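Robots, old computers and free coffee at Nunwood

By Riet Bosman
November 15, 2024

I went over to the Nunwood workshop for the open day thinking I'd stay half an hour, and I ended up missing lunch. The place was packed! The crew there is working on robots that can help take apart and service old desktop computers, and for one day they let the rest of us crowd in and ask questions.

Zeyu Zeng, who runs the bench, gave us the quick version first. Offices around here get rid of a lot of PCs, up to 500 in a busy month, and plenty of them still have good parts inside. Pulling those parts by hand is slow and rough on the fingers (I've got a scar from a drive cage, so I believe it).

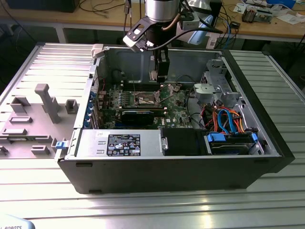

The man next to me wanted to know why they don't start with something simpler, like phones or toasters. Zeyu laughed and said a desktop tower is about as friendly as it gets – the parts are big and most of them come out without glue. The memory is what everyone asks about, though. It's small, it sits tight in its slot, and it's worth money if you don't bend anything.

Chenxi Yuan looks after the software, and she was great with the kids up front. One boy asked if the robot ever gets mad. She told him no, but she does. They've logged 1,598 practice runs since August, and she says she can tell from across the room when one is going badly, just from the sound of the motors.
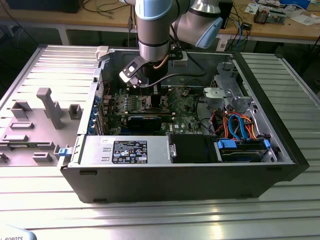

I asked about jobs, of course, and got a straight answer. Zhenhua Luo did refurbishing by hand for 7 years before he came to Nunwood, and he'd be happy never to do another full day of it. He still does the testing and the cleaning himself, and he doesn't see that changing soon. A couple of people from Kettunen, the recycling outfit on the east side, were taking a lot of notes during that part.
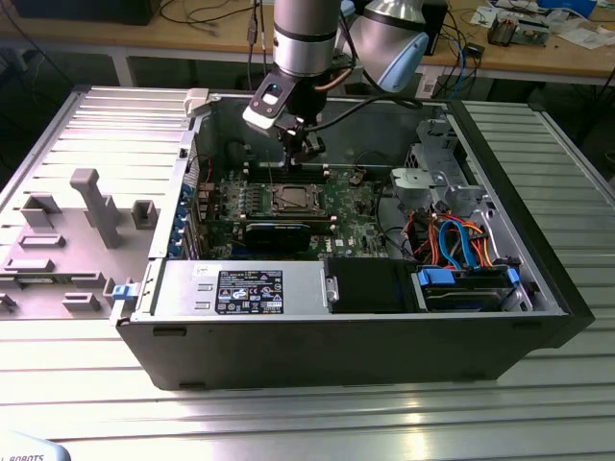 The gripper over the memory slots of a Dell desktop at the Nunwood open day.

The next open day is planned for spring, and school groups can sign up at the front desk. Go early – the coffee was gone by eleven.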